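Handheld grippers: Famisano fingers vs. Sokovside

mossy_servo
Spent Saturday with a pair of handhelds, one in each hand, both on the yellow Famisano fingers, and wow, they're fun on cloth! Heathered navy knit on a cartoon-print sheet, tips pressed right in. I logged 1,519 grabs (the fold is the hard part).
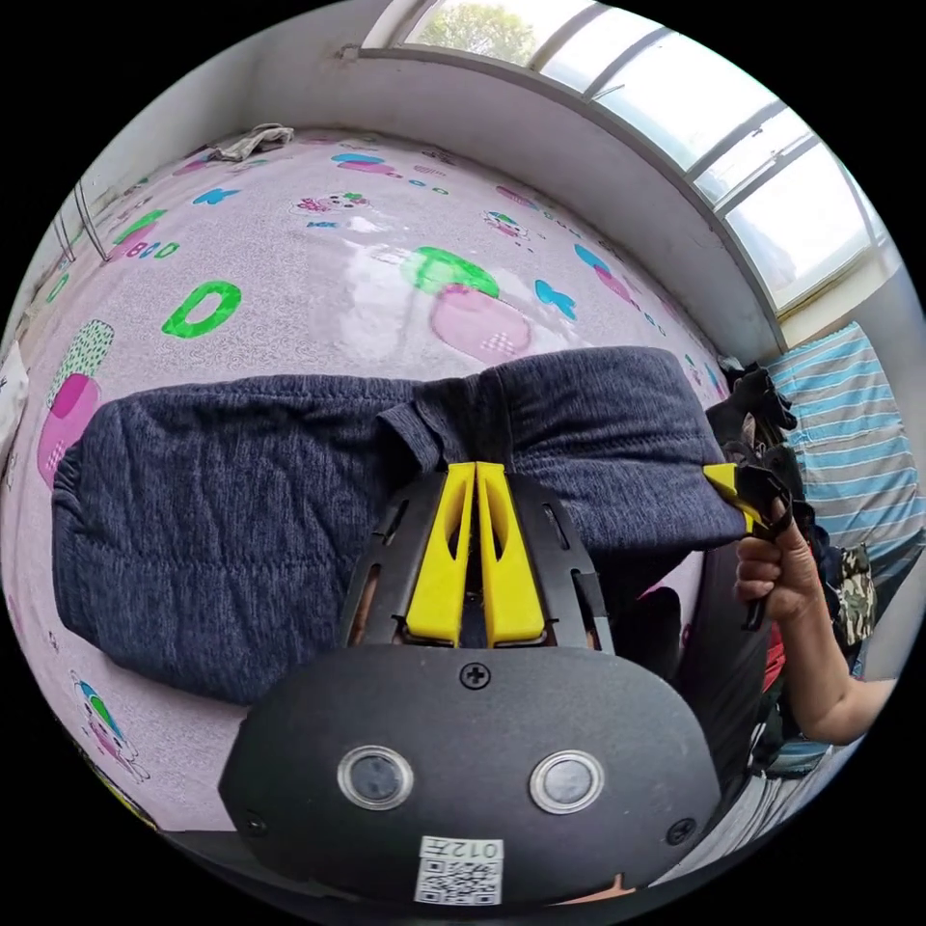 torquebean
Sokovside pads beat them for me. Soft tips catch a knit hem way sooner, and you don't have to squeeze so hard.

mossy_servo
Hmm, I don't buy it for thick folds. My Sokovside set slid off anything bunched up, and I had 6 pads peel on me. The long stiff fingers also make it so easy to aim! One gripper aimed at the comforter, the other on the rounded end, and I'm in love with working that way.
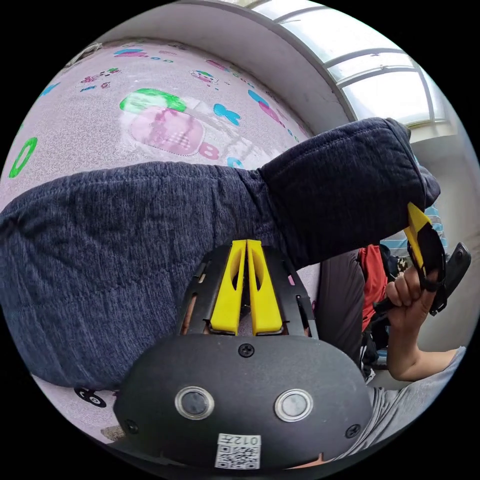
lintroller
Do the Famisano fingers fit the Xolalpa mount without an adapter?

mossy_servo
You need the short adapter plate. Trustden sells it with the screws.

torquebean
Still say you glued those pads on wrong lol. Mine are past 1,650 grabs, same set.

mossy_servo
Ha, maybe! Send me your glue and I'll run them again on fleece.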